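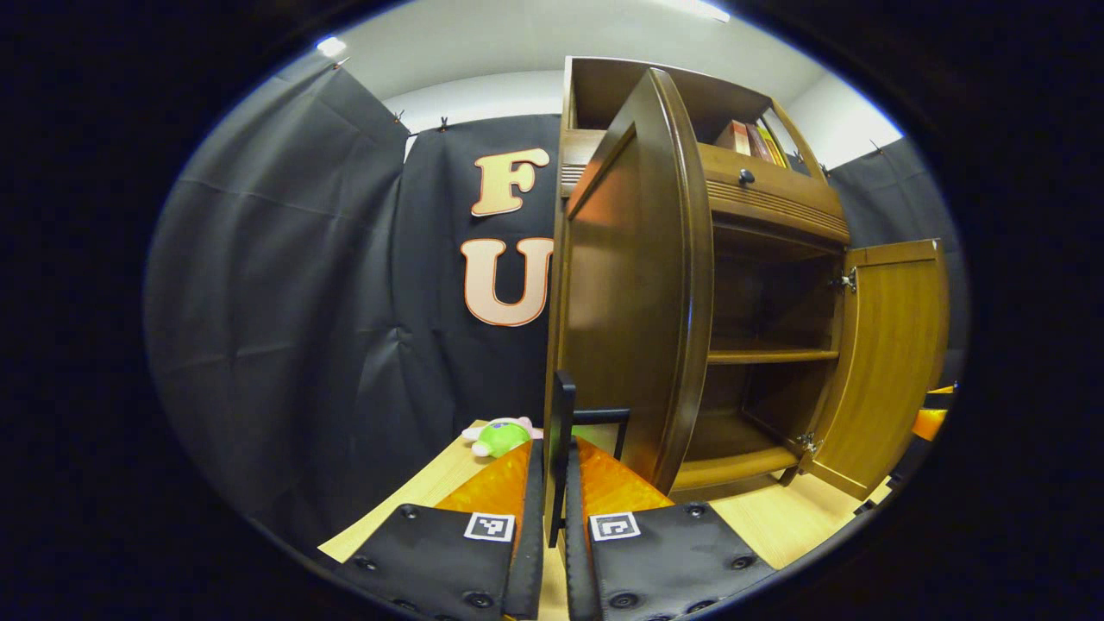 Nine hundred and twenty-seven words. That was the count at the bottom of the screen when the train pulled out of Castero, and it was the same count when the train pulled into Omeck.

She carried the laptop home anyway, open, like a tray.

The contest wanted 2512 words. Not a limit, a number. Grundilow Press was odd that way. Deadline midnight. It was ten past six. There was a lighthouse in the story and a woman in the lighthouse and the woman had been going down the stairs since January.

Kettle. Coat still on. Down the stairs, she typed. Deleted it. Then a text from her sister — did you eat — and she typed yes, and went and ate a heel of bread over the sink so it would be true.

Seven o'clock. She had read somewhere that you should set a timer. Thirty minutes, no stopping, no fixing. She set it for thirty and spent four of them picking the sound it would make. Harp. Then the woman in the lighthouse stopped on the stairs and said, I don't think there's a light up there.

Well. That was new.

She typed it and looked at it. All winter the light had been the point. The light was in the title. The light was in the letter she had sent to the Salazar people, asking for the month at the cabin in March, and they had said no, very kindly, two lines and a name she couldn't read. She'd put the letter in a book. Couldn't of told you which book.

Keep going, no fixing. The woman sat down on a stair. She took her boots off. She had a brother, apparently, on the mainland, who sold tires and called every night to ask about the weather, and every night she made the weather up. Fog, she'd say. Big fog. And him so pleased.

Harp.

She hit it without looking and went again. Sixty this time. Somebody upstairs was running a bath and singing, the same half of the same song, and the song went in. The brother sang it. The fog went in twice. There was a dog for a page and then there wasn't, she'd have to go back for the dog. Her feet had gone to sleep. Her tea had a skin on it, she drank it.

It was past nine when she checked the count, and she had promised herself she wouldn't. 2,340 and something. She put her hand over the corner of the screen.

The brother was coming out. That was the trouble now. He had borrowed a boat, he had never been in a boat, and the sea was flat and clear clear clear, you could see the lighthouse from the dock, you could see it from the tire shop if you stood on something. No fog at all. He'd know in a minute.

She got up. Walked to the door and back. Took the coat off finally and hung it on the chair and it fell and she left it.

What does she say to him, she thought. He's at the bottom of the stairs. He's got his shoes in his hand, wet to the knee. He's looking up.

The phone buzzed. Her sister. What did you eat.

She turned it face down — turned it back over. Bread, she wrote. Just bread. I'm writing, it's going ok, I'll call you after.

Then she pulled the chair in and had the woman come down the last of the stairs in her socks.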